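Questions and Answers about the Play Produce Basket

This page is for families and educators who borrow or buy our play produce. I wrote it together with Ruby-Lee Paewai, who looks after the loans. We get many of the same questions each week, so please read here first and write to us if your question is missing. Last changed January 2, 2023.

GENERAL

What is the play produce basket?

It is a basket of pretend fruit and vegetables for children's play at home, in a kindergarten or in a waiting room. Children use it for playing shop, for cooking games and for learning the names and colours of foods. Drevum is the name of our small toy library, and Tóth is the name of the family workshop behind it, where we repair and prepare the sets.

For which age is it suitable?

We give it to children from three years up. For younger children please ask us first. We then take out the smaller pieces and you receive only the large ones. An adult should stay in the room in any case.

Can the pieces be eaten or put in the mouth?

No. They are toys. Small children will try it, especially with the fruit, and one must explain it to them patiently. If a piece has been bitten, look whether something has come off. If yes, put it away and bring it to us.

Which pieces will I get?

Not each basket is the same. Most have a banana, a pepper and some round fruits, and then we fill up with what we have in the store room. The list of your own basket is on the card you get with it. If you wish for a certain vegetable, write it in the order and we will try, but we cannot promise it.

THE BASKET

Why do you use a wide and shallow basket, and not a deep one?

We had deep ones in the first years. The children turned them over to reach what was at the bottom, and then everything rolled under the furniture. In a shallow basket they can see the colours over the rim and take what they want with one hand. It also looks more like a market stall, which the children enjoy.

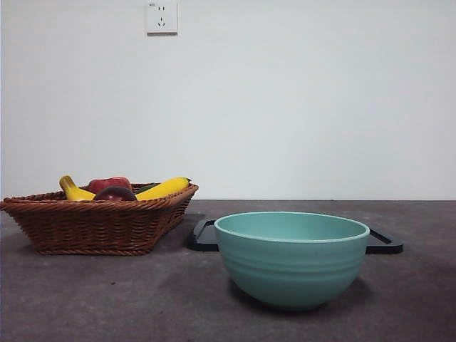 Woven basket with banana, red pepper and a dark round fruit.

How should I arrange the produce?

There is no rule, but I will tell you how I do it. The long pieces go to one side with the end pointing up, so a child can grip them. The pepper stands behind. The round ones come to the front, where they do not roll away so easily. If you have two pieces of the same colour, keep them apart, it is prettier and the children find them faster.

Where is the best place for it?

On a low table or a shelf at the height of the child. A dark table top is nice if you have one, because yellow and red show very well against it. Please keep the basket away from heaters and strong sun. The weave becomes dry and begins to break at the corners.

My basket creaks. Is it broken?

A woven basket creaks a little, this is normal. Pass your hand slowly along the rim and the corners. If you feel a sharp end, cut it short with small scissors and rub it with fine sandpaper. If a strand of the rim has opened, do not use glue. Bring it to us and Ruby-Lee will look at it.

Can I carry it by the rim when it is full?

Better not. Hold it with both hands from underneath.

CLEANING

How do I clean the fruit and vegetables?

Wipe each piece with a damp cloth and a drop of mild dish soap, then with clean water, then dry it with a towel. Do not leave the pieces lying in water. Some have a seam, and when water goes inside it does not come out again. The dishwasher is forbidden, also on the cold program. We have lost many good lemons in this way.

And the basket?

Use a dry brush, for example an old soft toothbrush, for the crumbs between the strands. Once in a while you can wipe it with a cloth that is only a little damp. Let it dry in the air for a full day before you put the produce back.

There is marker on the banana. What can I do?

Try soap first. If this does not help, leave it. Strong cleaners take away the colour of the peel together with the marker, and a grey banana is worse than a banana with a line on it. We do not charge for marker.

How often should a kindergarten clean the set?

At the end of every week, and immediately when a child was sick. Some groups make it a game and let the children wash the "harvest" themselves. This works well with cloths, but please keep the bowl of water with the adult.

BORROWING AND ORDERING

What does it cost to borrow a basket?

Borrowing is free for members. We ask for a deposit of 90 dollars for each basket, and you get it back when the basket returns. Normal wear is no problem for us. If a piece is missing, we take only the price of this piece from the deposit.

How long can I keep it?

Four weeks. You can make it longer by one email if no other family is waiting for it.

Can I buy only single pieces?

Yes. Write the name of the piece and the colour you need. Our order numbers are 1245 for the basket alone and 1597 for a mixed bag of fruit without a basket. The bag is called Plullico in our list, so do not be surprised when you see this word on the receipt.

Can I give you play food that my children do not use any more?

Gladly, if it is clean and not cracked. We cannot accept pieces with magnets or with hook-and-loop strips that have come loose. Please do not leave bags in front of the door, the rain gets into everything.

Where do I bring the basket back?

To the Morkonton counter, at the back entrance. In January we open only on Thursdays. Please check your basket against the card at home, under the sofa cushions too, before you come.

Who answers my emails?

Mostly I do, in the evening. Questions about the deposit go to Ruby-Lee.

Radoslava Tóth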